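The Repair Man Who Doesn't Believe in Upgrades

By the Fombridge Weekly staff
December

The owner of the only computer repair counter left in Nadden agreed to talk on one condition: that we leave his name out of it. "I've got 24 years of customers," he said. "They know where I am. I don't need new ones who read the paper."

His shop sits two doors from the bus stop in Fombridge Road, and on a Tuesday it was busy enough that he talked while he worked. What he wanted to talk about was the idea, which he hears across the counter every day, that a slow computer is an old computer and an old computer needs a new processor.

"People come in holding a box," he said. "They've already bought the chip. Then they want me to tell them it was a good idea."

Was it ever?

"Sometimes. If you edit video for a living, sure. But most of these folks have nine programs starting up when they press the button. You could put anything in there and it would still crawl."
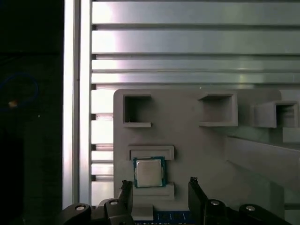
The 59-dollar tune-up

He is no kinder about the software sold to fix the problem. A local outfit called Matos was charging 59 dollars last winter for a tune-up. I had paid for one myself, and told him so. He laughed for a while.

"Did it feel faster?"

It did, for a week or so.

"They restarted it for you," he said.

I am not sure he is being fair. A person I trust swears by the Matos service, and a man who makes his living with a screwdriver has his own reasons to run down the competition. When I put this to him he shrugged. His own charge for a checkup is 17 dollars, and he says he gives it back if he finds nothing wrong. I asked how often he finds nothing wrong. "Not that often," he said, and went off to answer the phone.

When he came back I asked about benchmark scores, the numbers printed on the side of the box and argued over online. He thinks they mostly measure how much the buyer wants to be impressed.

"A chart says this one is better than that one. Better at what? At running the chart." He had a customer, he said, who brought the same desktop in on two visits because it scored lower than his brother-in-law's. The machine was used for email and a bowling league spreadsheet. 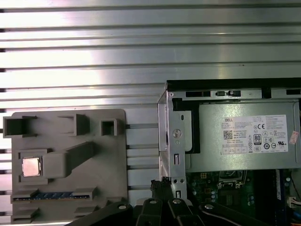

"I told him to clean the fan," he said. "He didn't like that. It wasn't enough money."

There is a grumpy appeal to all this, but it has holes. Old machines stop getting security updates, and a clean fan won't help with that. He granted the point, a little. He tells people to replace a computer when it can no longer be kept safe, or when the repair costs more than half of a decent used one. Where the half comes from he couldn't say. "It's what my old boss used."

He was just as doubtful about the town's plan to collect old computers for schools under the Jidbridge program. The program's flyer says every donated machine will be made "classroom ready." He wanted to know who would be doing that, and with what parts. So did I, but the office had not returned my call by the time this was written.

"Maybe it'll be great," he said. "I've got a back room full of things that were going to be great."

He does own a new computer, I should report. It was under the counter, still in its carton. A gift, he said - and he was going to get around to it after the holidays.

RECENT STORIES
Nadden library drops late fees, keeps the drop box
Is the Fombridge Road bus ever on time?
What your extended warranty leaves out
Winter parking rules, explained again

Contact the newsroom | Copyright Fombridge Weekly | Back to top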